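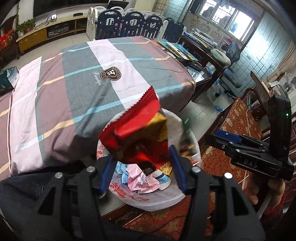 Bevor Sie das Bett beziehen, Kissen aufschütteln oder den Staubsauger holen, kommt in unserem Leitfaden immer zuerst der Kleinkram an die Reihe: Verpackungen, Folien, Papierchen und alles, was sich im Laufe eines gemütlichen Abends so ansammelt. Am liebsten arbeiten wir dabei mit einer offenen Tüte, die gleich vor dem Bett steht, denn so wandert jedes leere Päckchen auf kürzestem Weg hinein. Eine weiße Plastiktüte mit rotem Aufdruck, wie man sie vom Einkaufen mitbringt, tut es vollkommen; ein zerknülltes hellblaues Papier, ein rosa-weißes und ein Stückchen Goldfolie haben darin bequem nebeneinander Platz, und ein paar dunklere Verpackungsreste kommen auch noch dazu. Kaufen Sie also bitte nichts Neues, solange sich in der Küchenschublade noch etwas Brauchbares findet.

3. Schlafzimmer: Verpackungen und Kleinmüll einsammeln

Für diesen Abschnitt brauchen Sie eine Tüte, ein trockenes Tuch und, wenn Sie mit dem Etikettensatz aus dem Ordnungspaket Asonside arbeiten (Bestellnummer 3526), ein Etikett der Größe 6. Planen Sie in Ruhe ein paar Minuten ein. Wer das Zimmer gut kennt, ist schneller fertig, aber es soll ja auch ein bisschen Freude machen.

1. Stellen Sie die Tüte so auf, dass Sie sie im Sitzen erreichen. Ein Stuhl neben dem Bett ist dafür sehr angenehm, vor allem, wenn Sie sich nicht gern bücken. Krempeln Sie den Rand der Tüte einmal nach außen um, dann bleibt sie besser offen.

2. Beginnen Sie auf dem Bett. Streichen Sie die Tagesdecke mit der flachen Hand von der Mitte zu den Seiten glatt. Auf gestreiften und karierten Decken übersieht man kleine helle Schnipsel leicht, deshalb lohnt sich ein zweiter Blick schräg gegen das Licht.

3. Nehmen Sie jede Snackpackung einzeln auf und prüfen Sie, ob sie wirklich leer ist. Angebrochene Packungen kommen mit einem Clip verschlossen zurück in den Vorratsschrank.

4. Halten Sie leere Packungen mit der Öffnung nach oben, bis sie über der Tüte sind. Erst dort drehen und loslassen, sonst haben Sie die Krümel auf der Decke und fangen noch einmal von vorn an.

5. Sehen Sie nun unter den Sitzkissen und in den Ritzen der Stühle nach. Bonbonpapier hat eine erstaunliche Vorliebe für solche Stellen!

6. Drücken Sie den Inhalt sanft zusammen, knoten Sie die Tüte zu und bringen Sie sie hinaus.

Hinweis: Geschenktüten gehören nicht in den Kleinmüll. Legen Sie sie flach zusammen und heben Sie sie im Fach »Wiederverwenden« auf (siehe Abschnitt 6).

Hinweis: Bei der Mülltrennung gelten die Regeln Ihrer Gemeinde.

Vorsicht: Plastiktüten gehören nicht in die Hände kleiner Kinder. Lassen Sie die Tüte nicht unbeaufsichtigt stehen, auch nicht für den kurzen Gang zur Haustür.

Vorsicht: Klebrige Reste auf Stoffbezügen nicht trocken abreiben. Tupfen Sie sie mit einem leicht feuchten Tuch ab und lassen Sie die Stelle trocknen, bevor Sie das Bett wieder zudecken.

Weiter mit Abschnitt 4: Kissen und Decken auslüften

Stand: 19. November 2024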